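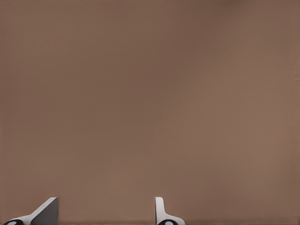
One reader of our last update wrote back asking whether the seed library at Tondham was ever going to lend out anything besides beans, and fair enough! Beans were most of what we had in the spring. So let me start there, and then get to the money.

The answer is yes. We now have squash, kale, two kinds of lettuce and a pepper that came over from the Skekarbridge garden with no name on the envelope (we've been calling it the Skekarbridge pepper, and it's pretty hot). Borrowers took home 323 packets this season. Your grant agreement had us aiming for 300, so I'm very happy with that, even if a big share of those packets were, well, beans.

Returns are slower. The idea is that people save seed from their best plants and bring some back in the fall, but a lot of folks are first-timers and let everything go to the kitchen. I don't blame them. We ran a seed saving evening at Pusitz and it was packed, mostly with people who wanted to talk about tomatoes, so the next one will be tomatoes from start to finish. I still need to work out the fermenting part, which smells terrible in a small room.

On spending: the envelopes and the label printer came in under budget, and the drawers came in over. Oberholzer, the supplier we'd picked, had stopped making the shallow ones, and the deeper ones cost more than I'd put down. I moved the difference out of the printing line, as we agreed on the phone. The full sheet is attached to the email, with receipts.

One thing went badly and you should hear it from me. A batch of onion seed barely sprouted. It was old when it was donated and I didn't test it before it went out. I've written to everyone who borrowed from it and offered a swap, and five of them have taken me up on it so far. From now on every donated batch gets a damp paper towel test first (yes, my kitchen windowsill is full of them).

Coming up: sorting the fall returns, getting the drawers labeled by plant family, and setting up a second pickup shelf at Pusitz if they can find me a dry corner. I'd also like to ask about moving the leftover travel money into postage. A few borrowers can't get to Tondham during opening hours and mailing a packet is cheap. Could you let me know if that needs a form?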